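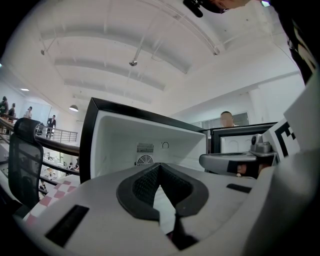 Mini fridge, open, black outside and white inside.

Compact fridge: compressor runs almost nonstop and the back wall ices over

Posted by Afshin Mazandarani, May 2, 2023
Category: Small appliances

I have a compact refrigerator made by Dullau, seven years old, single door, no separate freezer door. It has a cold plate at the top of the cabinet and a mechanical thermostat dial. It has been in a back room in Flesthorpe since it was new. The room has no heating, and no cooling other than a window.

Over the past several weeks the compressor has gone from cycling normally to running nearly all the time. Ice forms on the cold plate and spreads down the upper part of the back wall. The air in the middle of the cabinet is at 3 degrees Celsius, measured with a thermometer standing in a glass of water overnight, so it is cooling properly. The dial is at the middle setting and has not been moved.

What I have checked so far:

Power. Supply voltage at the outlet is normal. The fridge is plugged directly into the wall.

Door gasket. I did the paper strip test on all sides. The strip holds firmly along the top, the bottom, and the handle side. On the hinge side it pulls out with slight resistance near the lower corner. I can't see any tear.

Ventilation. There is a gap behind the cabinet the width of my hand. The condenser is built into the side panels, and both sides get warm when it runs.

I defrosted it completely, dried the inside, and restarted it. The ice was back on the plate after a week, in the same pattern.

I have two questions. Is the gasket enough to explain this, or should I be looking at the thermostat? And is it worth repairing, given that the thermostat and gasket are sold separately and the gasket is listed as out of stock at the one supplier I found?

There is no oil on the floor or around the compressor, and no unusual noise.

Azimi

The gasket is enough to explain it. Fix that first and leave the thermostat alone until you have.

Ice on the plate is water that came in as vapor. A cabinet that stays closed and seals properly has very little water to deposit, apart from what comes off uncovered food. Yours is building ice within a week of a full defrost, so air is getting in. If the thermostat were the only fault, you would expect the cabinet to get too cold, with food freezing in the middle, and you measured a normal temperature there. The ice also acts as insulation on the plate. The compressor has to run longer to move the same heat, and that accounts for the change in cycling.

A weak spot at the lower hinge corner is common on small fridges. The door drops slightly as the hinge bushing wears, and the gasket on that side gets dragged instead of pressed. Check the door before you buy anything:

Unplug the fridge and empty the door shelves.
Open the door halfway and lift it by the outer edge. If it moves up and down noticeably, the lower hinge pin or its bushing is worn, or the hinge screws are loose.
Tighten the lower hinge screws. If the bracket has slotted holes, set the door square to the cabinet before the final tightening.
Put a level on top of the cabinet. Raise the front feet a little so that the door tends to fall shut.

If the door is square and the corner still leaks, soften the gasket. Wash it with warm water and dish soap, including inside the folds, and dry it. Warm the bad section with a hair dryer on low, keeping it moving, until the vinyl is flexible. Pull the section outward gently with your fingers so it regains its shape, then close the door and leave it closed until the gasket has cooled. You may have to do this more than once. Do not use a heat gun.

A thin film of petroleum jelly on the hinge side stops the gasket from sticking and rolling as the door opens. Keep it thin.

Repeat the paper test afterward. A flashlight left on inside a closed cabinet in a dark room is a second check, but it only finds large gaps. Paper is better.

With regard to repair or replacement, an adjustment costs you nothing, so the question only comes up if it doesn't work. Gaskets for compact fridges are often the same extrusion across several models. Measure the outside dimensions and the profile and look for a match by size.

coldside_basement

could be low on gas. mine did the same thing and then stopped cooling. i would just get a new one, they aren't expensive

Azimi, in reply to coldside_basement

Low refrigerant usually gives a partly frosted plate, with one area iced and the rest bare, and a cabinet that drifts warm. He has a cabinet at the right temperature. It can't be ruled out from here, but it is a poor first guess. To check, defrost again and look at the plate soon after restart. An even layer of frost across the whole plate suggests the charge is fine.

perrin_k

I agree with the gasket diagnosis. Two additions.

First, the thermostat sensing tube. On this type of fridge it is a thin metal capillary clamped to the cold plate or tucked into a sleeve beside it. If the clamp has come loose, the tube reads cabinet air and not plate temperature, and the compressor runs longer than it should. It can be knocked loose during a defrost, especially if ice is pulled off by hand. Check that the end of the tube is seated and that the clamp screw is tight. Do not bend the tube sharply or kink it. Never chip at the ice with a knife either – the refrigerant passages run right behind the surface, and a puncture there ends the life of the appliance.

Second, get an energy reading before and after. A plug-in meter left on for a full day tells you more than listening for the compressor. The instantaneous reading is not very useful. A short peak of 200 watts or more when the motor starts means nothing by itself. What you want is the total energy over the day, with the dial position and room temperature written down beside it. In an unheated room the second number changes a lot through May, and higher humidity will produce more frost even through a good seal. Compare days with similar weather.

Afshin Mazandarani

The lower hinge bracket was loose. I tightened both screws and raised the front feet, and the paper now holds at that corner. The sensing tube was clamped properly. I have defrosted it again and will borrow a meter for the daily reading.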